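Okay, film music people, I've got a good one. The Kinsella is running a weekend of silent comedies in September with live accompaniment, and I have my tickets already!

1. Opening night is a program of shorts with Brendan Foley on the house organ. I heard him play there on 18/03/2007, my first silent film in a real theater, and I walked home humming the chase theme (badly, and for days).

2. The organ has been out for repairs and it's back with 430 pipes. I got to hear a warm-up through the lobby doors last month. The low notes come up through your shoes.

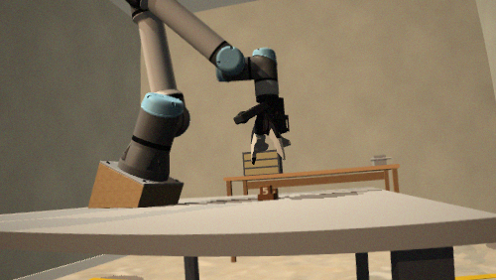
3. Saturday afternoon belongs to Vosano, a duo on accordion and musical saw. Yes, saw! They're doing a 53-minute feature about a runaway bakery cart and they improvise the whole thing, so if you can make both showings, go to both.

4. Saturday night is the one I'm most excited for. Ivum wrote a new score for string quartet and they've been trying pieces of it out at small shows all year. The slow waltz for the rooftop part is gorgeous, and I hope they kept it.

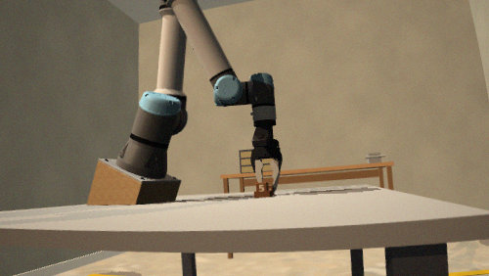 5. Seats: the front of the balcony, left side. You can see the screen and the players' hands at the same time. The floor is fine too, but get there early, it fills up from the middle.

6. Kids are welcome at the Saturday matinee. My niece is coming with me and she's been practicing her booing for the villain.

7. Someone asked about food. Grarow across the street stays open late both nights, get the dumplings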